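4.2 Changes in the work of the technicians

The study was made at the repair workshop of Dostutach, where used desktop computers are opened, tested and prepared for a second use. The robot cell, which the staff call Clevis, was introduced in March. Before this, 13 technicians did all steps by hand. Figure 3 shows the work at the bench.

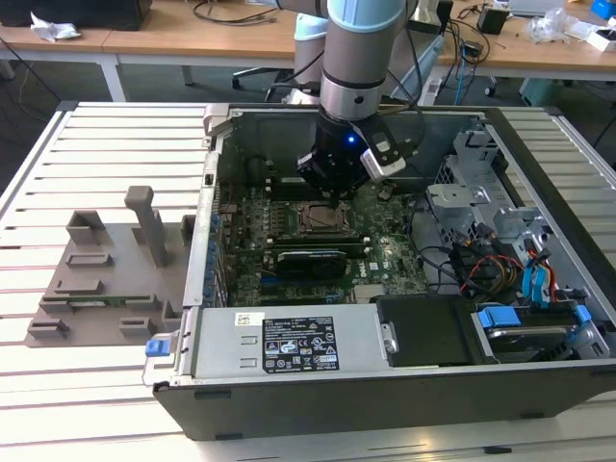
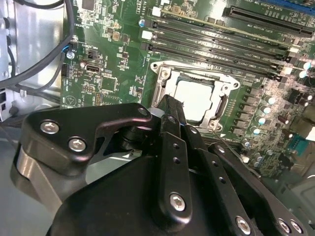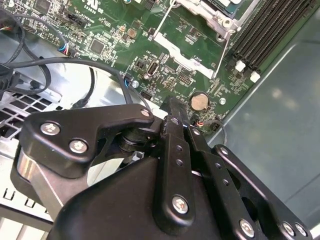 Figure 3. Work of the cell on an open desktop computer (first three pictures) and a processor held between the gripper fingers (last picture).

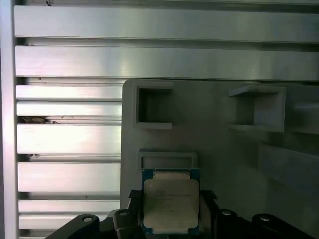
Did the technicians have less work after the cell was introduced?

The total hours stayed almost the same, but the content of the hours changed. The technicians spent less time on removing and placing small parts, and more time on preparing the cases, checking the results and deciding what to do when the cell stopped. Six of them described this new work as more tiring for the head and less tiring for the hands.

We interviewed all 13 technicians, and 19 interviews were recorded in total, as some persons were interviewed twice. The most common complaint concerned waiting. When the cell stops, the technician must leave the own task, find the cause and start the cell again. Ekene Onuoha, who has worked at the bench for many years, told us that the stops were short but came "always in the middle of something". Martti Tikkanen, the shift leader, considered the stops a smaller problem than the training. In his opinion the new employees learn less about the boards when they do not handle them every day.

The workshop answered this with a simple rotation. Each technician works one week at the cell and then returns to manual repair. The effect of the rotation on the error rate is treated in Section 4.3, where we use the records of 1,000 repaired computers.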